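Home » Buildings » Reviews
The Lamont, after one lease: a tenant's review
Posted October 2021 by Yetunde Danladi
Filed under: Rentals, Donunel, New buildings

Readers have asked me to review the Lamont since the hoarding came down, and I wanted first to live there for a full lease. Now I have done it. My lease is finished and I have moved four streets away, so I can write without worrying about my deposit, which was returned complete.

For those who don't follow the neighbourhood: the Lamont is the brick and glass building on the corner lot in Donunel where the tire shop was. Odach built it and Odach still manages it. It has 56 apartments on six floors, with a bakery and an empty retail unit at the street. The original proposal was higher, and many neighbours remember the meetings.

I rented a two-bedroom on the fourth floor, 900 square feet on paper. I measured it with a tape and it is a little less if you don't include the thickness of the walls, but I am told that this is the usual way to calculate. The rent was $2580 per month with heat and water, without parking. For Donunel this is high. For a new building it is in the middle.

The best part is the quiet. I lived before in an old walk-up where I knew the telephone conversations of everybody. At the Lamont I heard my upstairs neighbour maybe twice, both times moving furniture. The windows are also good. The trucks turn under them at five in the morning to deliver to the bakery and I slept through it after the first week. On the courtyard side it must be quieter still, but you lose the afternoon sun.

The kitchen is narrow. Two persons can't pass each other when the dishwasher is open. The cupboards go up to the ceiling, so I bought a step stool, and the drawer near the stove never closed properly. I reported it in November and it was adjusted in spring. The stove itself I liked very much.
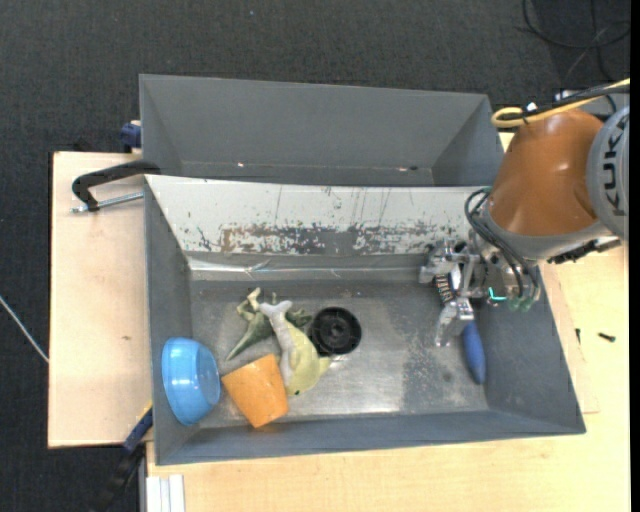 The common areas are where I would ask Odach for more effort. The elevator was out of service for nine days in winter, and the notice on the door was changed only once. The parcel room is too small for the building and the delivery people leave boxes in the lobby. In the garbage and recycling room they chose grey painted surfaces, and grey paint that gets knocked every day ages in one way: thin vertical scratches on the panel, then a band of chips along the lower part, like on the back wall of the front bin in the photo. After one year the lower walls of that room had arrived at this stage already. A metal kick plate would have cost very little. The hallway carpet, on the contrary, still looked new when I left.

The roof terrace was promised in the brochure with planters, a barbecue and a view to the Curkerari canal. The view is there. The planters came late and the barbecue is locked after nine in the evening, which seems fair to the people on the sixth floor.

About management I have mixed feelings. The person at the desk is polite and knows the tenants by name. But requests go through an app, and the app closes a request when somebody has looked at it, even if nothing was repaired. I learned to make a second request immediately with the words "still open". Also ask before signing about the move-in fee. Mine was not in the advertisement.

Would I rent there again? With the same rent, yes, on the courtyard side and below the fourth floor, in case of the elevator. Odach offered me renewal with an increase and I found a smaller place where I can walk to work.

The two-bedrooms go quickly, but there were three one-bedrooms listed when I last passed the office. The empty retail unit, over 2000 square feet, still has paper on the windows. I asked at the desk who is coming and they said a pharmacy, maybe. If a reader has seen a permit, please write in the comments.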